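Direitos das pessoas privadas de liberdade: apontamentos da aula 6
Por Bart Mertens | abril

Chegámos à parte da cadeira de que mais gosto! Até aqui falámos de normas; hoje falamos de como uma queixa sai de dentro de uma prisão e chega a alguém que a leia.

1. O ponto de partida

A pena retira a liberdade de movimentos. Os outros direitos (saúde, correspondência, integridade física, identidade, culto) mantêm-se, e qualquer restrição precisa de base legal e de um motivo concreto. Fixem a expressão "motivo concreto", que volta no exame e volta na vida.

2. Vestuário e objetos pessoais

Parece assunto menor e é dos mais ricos que temos. A roupa toca na dignidade, na higiene e na identidade de género, tudo de uma vez. No estabelecimento de Salinas, com 400 lugares, a lista de peças autorizadas foi alterada depois de uma queixa coletiva. Leiam a versão antiga e a nova lado do lado, vale mesmo a pena!

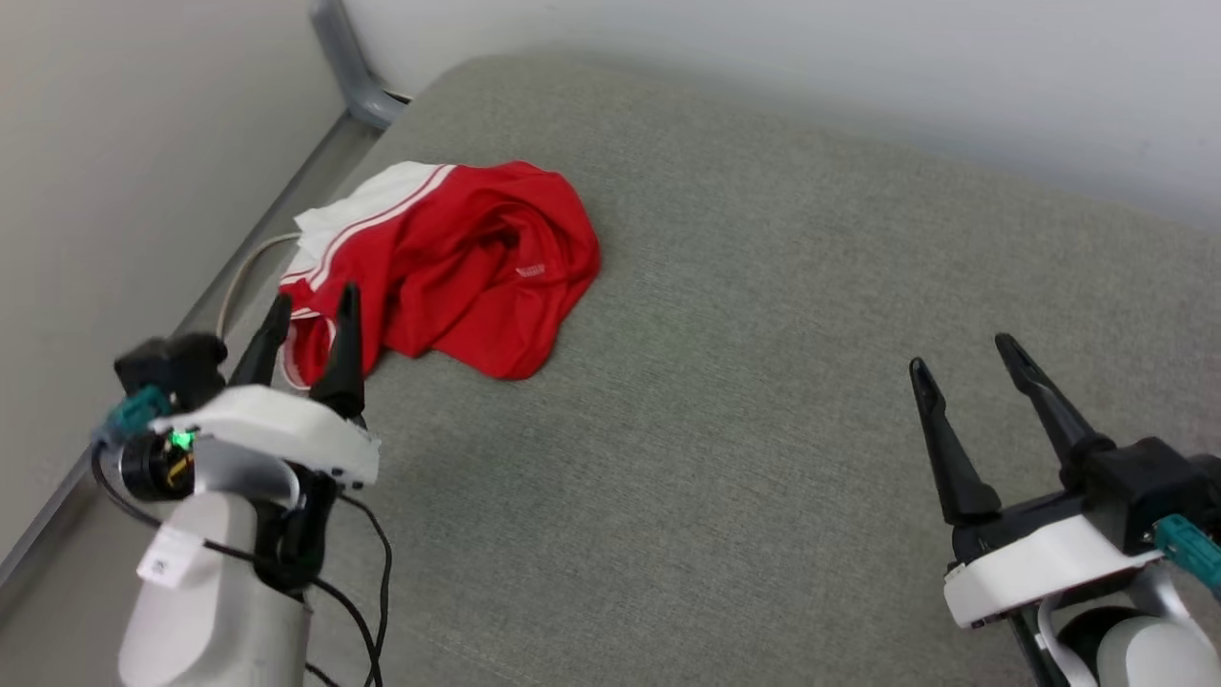
Peça de roupa vermelha com riscas brancas.

3. Os três caminhos da queixa

a) Interno: requerimento à direção, sempre por escrito e com cópia.
b) Judicial: impugnação da decisão perante o tribunal competente.
c) Externo: provedorias, mecanismos de prevenção, associações.

O projeto Hamham acompanha o terceiro caminho e juntou 3434 cartas num arquivo magnífico. Para o trabalho escolham uma só carta e sigam-na até ao fim: quem recebeu, quem respondeu, que prazo passou. A coleção Rumum é mais pequena, mas traz as respostas da administração, e é aí que se aprende a ler entre linhas.

4. Prova

Registos clínicos, listas de bens à entrada, testemunhos, roupa guardada. Perguntem sempre quem guardou e desde quando. 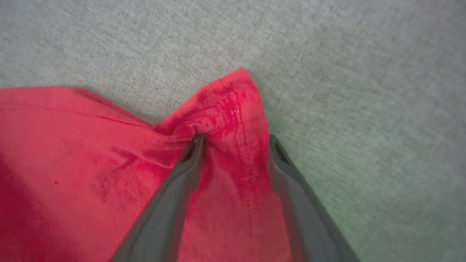

Pormenor do tecido, com vincos.

5. Trabalho escrito

Máximo de 3000 palavras, notas incluídas. Vale 100 pontos. Entrega na plataforma Ultedard até às 18h.

Comentários

Marta: Professor, podemos usar duas cartas se forem da mesma pessoa?

Bart Mertens: Podem, e até fico contente! Tratem-nas como um só processo.

Tiago R.: No ponto 2 está "lado do lado".

Inês: A aula sobre correspondência foi a melhor até agora. A bibliografia é a mesma da aula 5?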